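Wednesday, after lunch

Merged the Plimo training-center records into the Matano sheet. Plimo gave us 1711 trainee rows. After removing duplicates we have 1433, which is a lot of people to lose before a second coffee. Most of the repeats are one person enrolled once per module -- so the welding trainees look like a crowd.

"Completed" still has three meanings. Matano uses it for a passed final test, Plimo for attendance over the threshold, and Clundaritz for anyone whose stipend has stopped. Saron wants one column with a flag for source. I wanted three columns. We are doing one column with a flag for source.
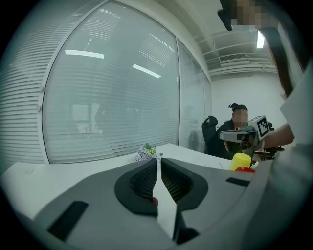

Job outcomes: 338 rows have an employer name, and 206 of those have a start date as well. Left the others as "placed, date unknown" and did not guess. Ha-neul asked if "self" counts as an employer. Parked it.

Wage field is a swamp. Monthly, weekly and one "fair" (typed in, in full). Converted the weekly ones, kept the raw values in a side column, left "fair" alone out of respect.

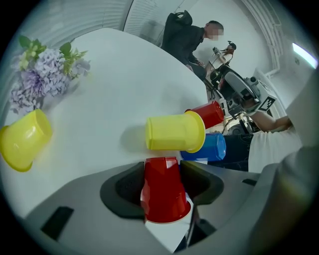
Dropout reasons next. The form has a menu of nine and everyone picks "other," then writes one of the nine in the comment box. Saron has a lookup list that catches the common spellings. Run it on a copy first -- last time it filed "moved to Wi" under illness.

To do:

- ask Plimo for trainee IDs again, nicely
- rerun the merge with birth year added
- Ha-neul to check the welding rows by hand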